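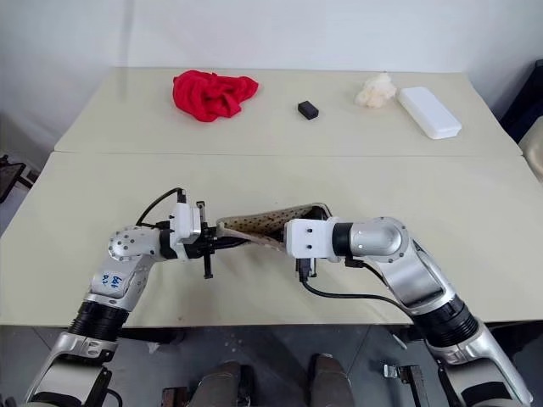 Red cloth on the back table, Hendincombe.

Search the catalog Enter keyword or item no. Go

Itik Folding Drying Rack, Item 618

Print this page | E-mail this page

The Itik is a folding rack for drying laundry indoors. It has 20 bars, it opens to 57 inches, and the maker rates it for 24 pounds of wet clothes. We stock it after two years of saying we wouldn't carry another drying rack, and we still have doubts about parts of it. They are set out below along with the dimensions.

What the box says

The box says "dries a full load overnight." It doesn't say what a full load is, how warm the room was, or how fast the washer spun. Our laundry is in a basement. In February, with the door shut and no fan, T-shirts were ready by morning and jeans were still clammy at the waistband and the pockets. With a small fan on the floor the jeans were fine by lunch. If you live somewhere humid you should expect worse than that, whatever rack you buy.

The box also says "airflow design." We asked the distributor what that meant and got a paragraph about lifestyle. As far as we can tell it means there are gaps between the bars, as there are on every rack ever sold. The gaps are a decent width, though. You can hang a towel over one bar and leave the next one open, and the two sides of the towel don't stick together.

What we think of it

The hinges are the good part. They are bolted, and you can get a screwdriver to them. The older Wamine rack we used to sell had riveted hinges, and once a rivet went, the rack went to the curb. We had enough of those back that we quit ordering them. Itik will send replacement bolts, or you can take one to the hardware store and match it, which is quicker.

The feet are the bad part. They are push-on rubber caps and they come off when you drag the rack across carpet. Ours have been glued. We asked for a better foot and were told it was "under review," where it has stayed.

As for the weight rating, 24 pounds is believable if the load is spread out. Put a wet bedspread on one wing and the rack will lean. It didn't tip over when we tried it, but we wouldn't leave it like that near a toddler or a cat. 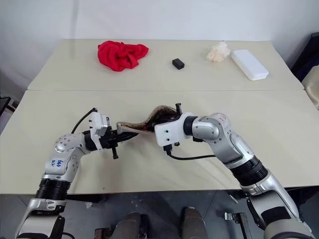 Small items are where most people lose patience with a flat rack. Socks, washcloths and dust rags get tossed over the bars in a wad, and then the rack gets the blame when they smell. Fabric dries from its outside surfaces, and a bunched-up piece has plenty of inside. A cloth heaped into deep folds, the way the red one is, has most of itself tucked away from the air, and no rack fixes that for you. Shake it out and hang it by one edge. The Itik's top bars are thin enough to take an ordinary clothespin, and we can't say that for the padded models that cost more.

Heated racks

People ask why we don't sell a heated one. We tried the Min for a season. It got warm, the bars in contact with the cloth dried neat stripes into it, and the rest of the shirt took its time. With a sheet thrown over the top it did better. It also cost several times what a plain rack does, and it needed an outlet in the one corner of our laundry that hasn't got one. Joon-young Byun, our buyer, still likes it and will argue the point if you call. We went back to the plain rack and a fan.

Specifications

Item no.: 618
Width, open: 57 inches
Bars: 20
Maker's rated load: 24 pounds, spread evenly
Hinges: bolted
Feet: push-on rubber
Assembly: none, unfold and lock both wings
Use: indoors only

Care

Wipe the bars with a damp rag before the first use. There was a gray film on the ones we unpacked and it will come off on a white shirt. After that, wipe them when they look dirty. Don't use bleach on the rubber feet. Check the hinge bolts once in a while, they do work loose.

The "indoors only" line is the maker's, and we agree with it. A rack with the wings up catches wind like a kite, and a customer's ended up in the neighbor's hedge.

Returns

If it won't do what you need, bring it back with the bolts still in it. We'd like to know what you were drying and in what kind of room. We do read these, and the note above about carpet came from one of them. Missing feet are not a reason to refuse a return.

Page last checked July 31, 2020. The foot is still under review.

Print this page | E-mail this page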